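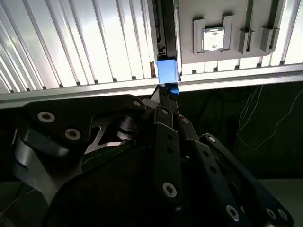
Merike Grigaitė thinks we should have closed the floor at two and sent everyone home happy. She told me so at the door last spring, with her coat already on, and she has told me again by email twice. Well, Merike, I read them both, and I'm going the other way!

**Norkeo goes all night, starting this October**

October 24, 2019

I've been booking Norkeo for six years now, and this is the release I've wanted to write for most of them. Our late license came through. From this weekend on, the main room stays open until six in the morning, and the little room upstairs (the one with the terrible stairs, yes, we're fixing the stairs) opens at midnight with its own sound system and its own DJs.

The new license covers 678 people across both rooms. We could squeeze in more, and we won't. I've danced in too many places where you spend the whole night with somebody's elbow in your ribs, and I want people to have space to move and a clear path to the water taps. Water is free, by the way, at both bars, all night long.

Opening night belongs to Wudano, playing live for the first time in this city. If you only know the two records, the live set is a different animal: longer, slower to get going, and so much louder in the low end. Heino Lapiņa plays before them and Jacqueline Lebrun takes over after, straight through to closing. Jacqueline asked for four hours and I gave her four hours. Upstairs is Darius Luik with a bag of old house records and no set plan that he'd share with me.

"I like the part of the night when people stop checking the time," Jacqueline says. "You can't get there by two o'clock. I've tried."

Now, the neighbors. We held an open meeting about the longer hours, and 1,045 people signed in support of the license. Some of the folks on our block didn't sign, and I understand why. So the smoking area moves to the back courtyard, the street door closes to new arrivals at four, and there's a phone number posted outside that rings in my own pocket. Please use it if we're keeping you up.

Getting home was the other big worry, and Apostolos Raptis at the Brundemik night bus has sorted us out with a stop at the corner of Erdős Street. Buses leave every half hour from two until closing, and your wristband is your ticket. I'm so pleased about this one, I used to walk home from that corner in the rain.

Tickets are on sale now at the Norkeo box office and at the door while they last. Members get in first, as always. There are 2,288 of you on the list, so come early!

Press passes, interviews and photos: write to the Norkeo booking desk and put "all night" in the subject line. I answer after noon.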